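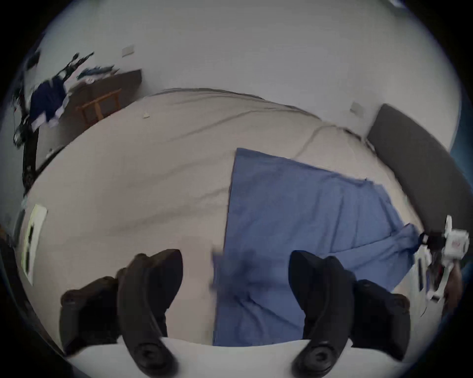 1/ Linen, one year on

A long thread about bed sheets, so do put the kettle on first. Last February I gave up on the bobbly polycotton we'd had since we moved in and bought proper linen, and so many of you asked me to report back that I've been keeping notes in the back of my recipe book ever since.

2/ I'll start with the money, as that's what most of you wanted to know. I set myself a limit of up to 300 pounds for two complete sets, and I did stick to it, though only by waiting for the winter sale and by buying the pillowcases separately from the market. Linen is dear. I had a good long wobble at the till.

3/ The first set came from Jernholm. Lovely heavy stuff, a bit like a tablecloth when you take it out of the packet, and I lay there the first night thinking I'd made a terrible mistake. It was scratchy on the shins and it rustled every time I turned over. If you're at that stage now, please don't send it back yet!

4/ It took 15 washes before I'd have called it soft. I know because I put a little pencil mark in the recipe book each time, next to the lemon curd. By the summer it had gone floppy and gentle and I'd stopped noticing it altogether, and that's all I really want from a sheet.

5/ The second set was from Savico and came ready washed, so it was soft from the first night. It's thinner, and I love it in warm weather. It has also worn faster than the other one. There's a patch near the foot end where you can see daylight through it if you hold it up to the window, and I suspect my heels are to blame.

6/ Washing. I do mine at 40 with half the powder I used to use and no softener at all. A kind lady in the launderette told me off about softener years ago and I've never dared go back to it. A splash of white vinegar in the drawer if the water's being hard. Then out on the line if there's any wind going.

7/ If you can't dry outside (and for half the year I can't either), hang the sheet over the tops of two doors, and swap it round after an hour or two. My mother did this all through my childhood and I used to run through them pretending to be in a tent. She'd shout. I do the same now with the cat.

8/ Ironing: no. I did iron the pillowcases for Christmas when we had family staying, and they looked beautiful for one evening. The rest of the time I give everything a good hard shake while it's still a tiny bit damp, smooth it with my forearms and fold it straight away.

9/ On colour. Everybody told me to go for grey or that dusty pink, and I dithered for weeks, but I keep coming back to cream. It goes with the old blankets, it goes with whatever's on the walls, and it doesn't have the slightly hospital look that bright white has in our north-facing room. It does show tea. I've become very careful with tea.

10/ For tea, since I've brought it up — cold water at once, then a dab of washing-up liquid, then leave it alone until wash day. Rubbing makes it worse. For the rusty sort of mark you get from an old radiator, lemon juice and a bit of sun did the job on mine, though it took a couple of goes.

11/ A word about fit. Our mattress is a deep one, and the first fitted sheet I tried, a Rizk, pinged off the corner at three in the morning like a swimming cap. Measure the depth of your mattress with any topper on it, then add a bit. Or do what I've ended up doing and buy flat sheets a size bigger, and learn to fold the corners.

12/ Corners, then, for those who never had a grandmother stand over them. Tuck in the foot end. Pick up the side edge a little way along, lift it on to the bed so it makes a slope, tuck in what hangs down, then drop the slope and tuck that too. It takes 4 goes round the bed and you'll be slow at first. I was hopeless for a month.

13/ Somebody asked about storing them. I keep each set inside one of its own pillowcases, in the airing cupboard, with a bar of plain soap on the shelf. I did look at those Drarier linen boxes, and very handsome they are too, but they wouldn't go past the pipe, and the old pillowcase trick costs nothing.

14/ Would I do it again? Yes, though I'd buy one set first and live with it through a summer and a winter before getting the second. And I'd go for the heavier cloth both times. The thin one is a treat, but I shall be turning it into tea towels before long.

15/ Someone is bound to ask about duvet covers and I'm afraid I haven't made up my mind. Ours is still the old cotton one with the missing buttons. If you've got a linen cover you're fond of, do tell me what it's like to get a duvet into by yourself — I'm not very tall and I'd like to be warned.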